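Research Engineer, Robot Manipulation and Simulation (fixed term)

Ernetura Robotics Lab, Rusenthorpe site
Posted 2023-08-04
Reference 696

Ernetura is hiring a research engineer for the Drevitz project. The post is full time and based in Rusenthorpe, with two days a week of remote work possible after the first month. The contract runs for 20 months. An extension depends on funding and can't be promised at this stage.

Background

Drevitz studies how well scores obtained in simulation predict the behavior of the same grasping policy on a physical arm. We train policies on recorded demonstrations, evaluate them in rendered scenes, and then run the same checkpoints on hardware. The quantity of interest is rank agreement: if checkpoint A beats checkpoint B in simulation, how often does that order hold on the real arm?

Our first result was mixed. With plain backgrounds and a fixed light, the two orderings agreed well for single objects and poorly for cluttered counters. Randomizing wall and counter textures improved agreement on clutter. Randomizing the camera pose alone did very little. Most of the remaining error comes from contact – thin handles, tapered shapes, and objects that rest against one another. The internal report describes 146 scene layouts, each evaluated with 8 random seeds. Applicants invited to interview will receive a copy.

The work

You will own the evaluation side of the project. In practice that means:

- building and maintaining the scene generator, including object placement, surface materials, and lighting
- tuning contact and friction parameters against measurements from the physical bench
- writing the statistics code that compares simulated and physical rankings, with proper confidence intervals
- running checkpoints on the physical arm and logging failures by type (missed approach, slip, collision, wrong object)
- helping to prepare the scene set and code for public release, planned for February

Training the policies is handled by Veronica Gavrilă and her group. You will work with them on most days, but you won't be expected to design network architectures. The physical bench is shared with a second project, and hardware sessions are booked a week ahead.

What we need from you

A master's degree in robotics, computer science, mechanical engineering or a related field, or equivalent work experience. Good Python and enough C++ to read and fix a physics plug-in. Experience with at least one rigid-body simulator. A working knowledge of experimental design – we will ask about paired comparisons at interview. You should be able to write a clear two-page report on a result that did not come out as planned.

Useful but not required: physically based rendering, camera calibration, inverse kinematics, prior work with teleoperated demonstrations. A doctorate is fine and carries no special weight.

The cluttered-counter set

Much of the first six months will go into this part of the benchmark. Layouts combine household items with toys and other shapes that are awkward for a gripper, placed on a counter against a wall. Each layout is rendered from several viewpoints with the arm in the scene, and occlusion by the arm is left in deliberately. 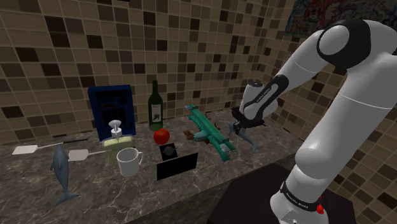
Do I need to have worked with a physical robot before?

Prior hardware work is helpful but optional. New staff complete a supervised training period on the bench before running sessions alone, and strong simulation experience is enough to be shortlisted.

Pay and conditions

Salary follows the Ernetura engineer scale and is set according to experience. The scale is sent to all shortlisted applicants. Paid leave, relocation support, and one conference trip per year are included. The Rusenthorpe building has step-free access, and the bench can be operated from a seated position. Part-time work at 80 percent will be considered.

How to apply

Send a resume, a cover letter of one page, and one sample of technical writing or code that you wrote mostly yourself. For shared work, mark which parts are yours. Quote the reference number in the subject line. Please don't send reference letters at this stage; we will ask for two names if you are shortlisted.

Interviews last half a day. They consist of a technical discussion, a short exercise on a set of evaluation logs, and a visit to the bench. There is no live coding.

Technical questions go to Sebastian Manole, who leads the evaluation work. Questions on contract terms and visas go to the Rimkutė office, which handles hiring for all Ernetura sites. Applications are read as they arrive, and the post stays open until filled.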